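**Ticket 738 — Label printer at Westach store drops jobs after stock sync**

Status: Resolved, monitoring
Reported by: Leopoldo Cortés, Westach
Assigned to: Junhao Du, Samholm Service Desk
Priority: 2

**Initial report**

Shelf labels sent from the Oltia stock system are not printing in full. The batch submitted at 6:10 a.m. held 3,728 labels. The printer stopped partway through and the queue was reported as complete. Staff have written the missing produce prices by hand in the meantime. 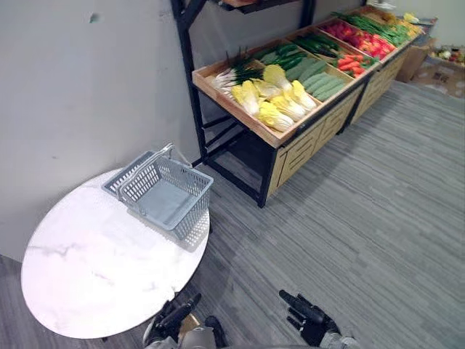 The printer was power cycled twice at the store with no change in behaviour. A test page prints correctly. Network cabling was reseated at the wall plate and at the switch.

**Service desk, 8:45 a.m.**

Remote session opened. The print spooler log shows the connection closing each time the buffer fills, with no error returned to Oltia. Small batches of up to 400 labels complete normally. Firmware on the unit is one release behind the version approved in April.

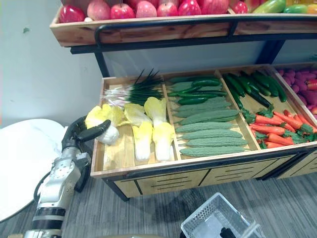 Mr. Cortés was asked to submit produce labels only, in separate batches by aisle, until further notice. He confirmed that the first of these had printed in the correct order, although the barcode on the half-width labels sat too close to the left margin. That fault has been logged separately under the template queue.

**Escalation, 11:20 a.m.**

Referred to Ľubomír Jireš, Applications. The time-out value on the Westach print service had been reset to its default during the last Deng server migration. The value has been restored and the service restarted. Firmware was updated during the same window, with the authorization of Abdul-Rahman Darko.

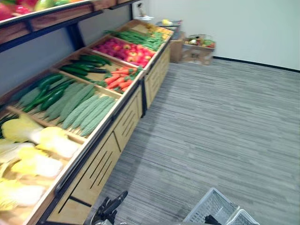 **Verification, 2:05 p.m.**

The full batch was resubmitted from Oltia and completed without interruption. The label count in the printer log matches the count in the stock system. Handwritten prices are to be removed by store staff before close.

**Outstanding**

- Applications to check the time-out value at the other migrated sites
- Template queue to correct the left margin on half-width labels
- Ticket to remain open for monitoring — closure to be approved by Jianguo Du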